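Compartment Boxes: Frequently Asked Questions

Do the boxes come with dividers?
Most do. In the tinted Kemlow boxes the divider is inside when you get them. Check the product page if you need one large open space.

Can I see what's inside without opening the lid?
Yes. Both the lid and the walls of the tinted boxes are see-through. Small pale items show up best. For dark screws or beads, we suggest the clear version.

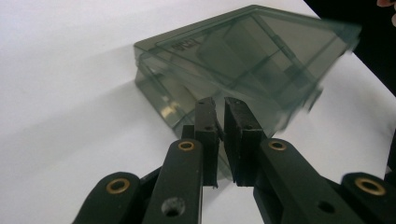 Yaw Ametepe wrote to us that he keeps fuses on one side and spare bulbs on the other, and that a paper label under the lid stays readable through the tint. He asked if we sell labels in that size. We do — look for item 283 under Accessories.

How do I clean a box?
Wash it by hand in lukewarm water with dish soap. Don't use scouring pads. They leave marks on the lid that won't come out.

Are the boxes safe for the dishwasher?
No. The lid can warp and stop closing.

Can I store food in them?
Dry, wrapped food only, such as tea bags or candy. For anything else, see the Trirley kitchen range.

Can I buy a lid by itself?
Yes, for boxes with item numbers 1220 and 2955. Other lids are sold only with the tray.

My box arrived cracked. What should I do?
Keep the packaging and write to Cecilia Mahama at the Killemano service desk within 14 days. Include your order number — we'll send a new box, and you don't have to return the old one.

Last updated February 2025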